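July, 7:40 in the morning

Coffee first, then the lock bench. Slept badly because of the heat and the window over the yard not closing properly. The latch on it has been on my list since spring and will stay there another week.

Continued with the cable locks. The crate that came over from Woldale holds 40 of them, bicycle type, pin and barrel, mixed colors, and every one has to be opened, closed, checked and logged before it goes to Rosine Boyer. Her form has a column for everything except the one I need, so I write the play in the pin under "remarks" and she moves it afterward. I asked her again if she would add a column. She said in the next revision.

Notes on yesterday's batch, copied from the loose sheet before I lose it:

Lock 2. Pin enters cleanly. Key turns with slight drag in the last quarter. One drop of graphite suspension, worked in, drag reduced. Pass.

Lock 7. Pin will not seat unless it is rotated to match the flats. Same as several others of this type. Not a fault, but it should be in the instructions and is not. Pass with remark.

Lock 11. Barrel collar loose on the cable. Rubber only, the crimp under it is sound. Pushed back into place, moved again under a light pull. Set aside.

Dorian Royer thinks the loose collars are a storage matter. The locks were coiled too tight and the jackets have kept the shape, so the ends are always pulling sideways on the rubber. I measured two coils against his theory and could not rule it out. A cable left lying out straight overnight still had most of its bend this morning. He wants to hang them all from hooks. We do not have enough wall.

The curl matters in closing more than I allowed for. If the pin is held by the cable a short way below the sleeve, the loop pushes the head off line and it touches the rim of the barrel before it finds the hole. Hold it close under the sleeve, keep the barrel level, and correct from the side. The head is round, so a small error is forgiven. A large one leaves a mark on the chrome, and some of these barrels have marks already.

The green one and the red one on the table, and the red one's silver pin coming up to its hole: 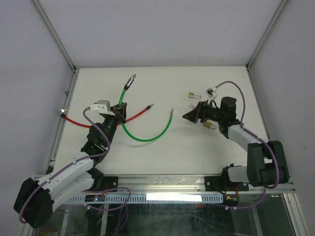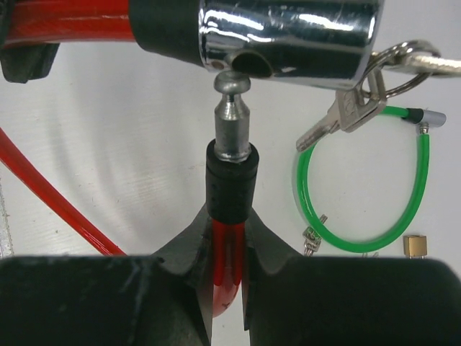

Ran out of graphite before lunch. The Viltetti tube is the only one with a nozzle thin enough for the keyway, and the shop on the corner carries only Bailly, which is an oil and collects dust. Ordered two tubes. Used the time to clean keys with a brass brush and to relabel the trays, as the old labels had gone soft and were coming off in the hand.

Afternoon: typed up the sheet, 11 lines, one page. Found that I had used "sleeve" and "collar" for the same part on different lines. From now on it is sleeve on the pin end and collar on the barrel end. Corrected the earlier entries in pencil.

Rosine called at four to ask for the Clumuvier returns as well. Told her not before the Woldale crate is done. She did not argue, so she probably has until the end of the month.

Supper was cold potatoes and an egg. Tomorrow lock 11 again, with the rubber warmed first to see if it grips.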